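Section 4. Laying a place on the board

Read this before the first setting of the day. Short section, do it in order. Questions to Amparo Arrieta or Arben, not both.

What you need per place
Board, white, large
Striped mat, gray and white
Plate, round, white, wide rim
Tray, brown, raised rim
Knife and fork, dark handles
Soft cloth

4.1 Board and mat

1. Wipe the table. Let it dry. Crumbs under the board make it rock.
2. Lay the board flat on the table. Leave a strip of the rounded far edge showing so you can get your fingers under it later.
3. Press each corner. If one lifts, turn the board over and try again. Still lifts, swap the board.
4. Mat goes on the left. Stripes run away from you, not side to side. Narrow stripes left, wide stripes right.
5. Smooth it from the middle out. No curled corners.

Note: mats come from the Kos drawer, flat, never rolled. A rolled mat wont lie down for hours. If the drawer is down to the last one tell Sofia Coelho the same day, reorder number is 556.

4.2 Tray and cutlery

1. Check the tray for sticky spots, run the cloth round inside the rim.
2. Set it to the right of the mat, square to the board.
3. Knife in first, along the left inner edge. Fork next to it, on the right of the knife.
4. Both point away from you. Handles toward you.
5. Leave the rest of the tray clear. Napkin and glass are Section 5.

Caution: carry knives by the handle, point down. Don't carry them loose in the tray, they slide.

4.3 Plate

1. Look the plate over under the light. Chips on the rim, set it aside in the Nolard crate. Smears, wipe and look again.
2. Hold by the rim only. No thumbs in the center.
3. Put it down on the mat, lower left part. All of the plate on the stripes, nothing hanging over onto the board.
4. Don't drag it. Dragging pulls the mat crooked and your back to 4.1 step 4.

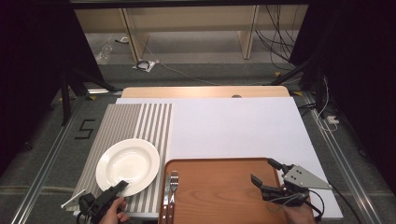

Fig. 4-1. Plate on the striped mat, knife and fork along the left of the tray.

Compare with the figure before moving on. Most common mistakes:

Mat turned end for end (wide stripes on the left). Take plate off, turn mat, replate.
Fork left of knife. Habit from home. Swap them.
Tray pushed up over the edge of the mat. Slide the tray, leave the mat.

4.4 Clearing

1. Plate off first, by the rim.
2. Cutlery out of the tray, handles first, into the wash tub.
3. Tray wiped and stacked. Check theres nothing stuck to the underside.
4. Mat shaken out and back in the drawer, flat.
5. Board last. Lift from the far edge, two hands.

Caution: do not lift the board with anything still on it. One plate slid in May and that was the end of it.

Note: trays are wipe only. No soaking, no dishwasher, the rim opens up. Plates and cutlery can go in on the normal Clerus cycle.

Spare plates are on shelf 48, spare trays on 67. Sign the sheet when you take one. Rogelio Villanueva has the key if the cupboard is locked.

Continue to Section 5, Napkin and glass.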